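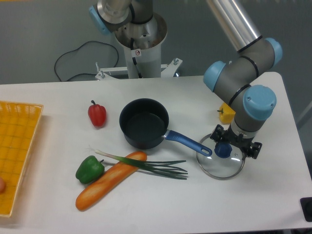

Wednesday, July. Notes on the coach ratings site, started with tea, finished without.

Spent the morning on the review form for college coaches. Harish D'Souza wants it down to one page. It is currently four, mostly my fault, as I kept adding boxes every time a parent rang up with a grievance. Do we need a separate score for "replies to emails"? Apparently yes. It is the only question everyone fills in.

Went through the latest batch of athlete reviews by hand. 55 came in, 36 usable. Of the rest, a good few were left blank after the name, and several had given the same coach full marks in wording so alike that I suspect the coach. Have parked those in the Doubtful folder, which is getting fatter than the real one.

Problem from last month is back: the Vokmont rowing page shows the old coach's score under the new coach's name. Poor woman has been in the job a fortnight and already has a reputation for shouting. Han-gyeol Maeng traced it to the way we tie scores to the post and not the person. Fix is to give each coach their own record and let it follow them when they move. Han-gyeol says two days. I have written down four.

Tried the new search with "swimming, small college, some money available". Got Zetmont (fine), Zetmont again (less fine), and a golf programme. Golf has no pool that I know of. Turned off the bit that guesses at similar sports and the golf went away, but so did water polo, so that needs a proper list of which sports sit next to which. Will draw one up. Will regret it.

Long call with the Trendwood club after lunch. They would like their juniors to see coach reviews but not write them, in case a coach works out who said what. Fair point. In a squad of 30 it's not hard to guess who complained about the left-back position. Suggested holding reviews until the season is over and showing only the year, no month. They'll ask the parents, so expect an answer by Christmas.

Also: the recruiting timeline page still tells players to post a DVD to coaches. Changed to "send a link". Left the bit about a polite covering note.

To do
Split coach and post records (HM)
Cut form to one page, keep the email question
Ring Adamczyk about the wrestling contacts, third attempt
Sport neighbours list, water polo first
Read the Doubtful folder again with a clear head, so before ten

16:40, Harish has just asked whether the form could have one more box.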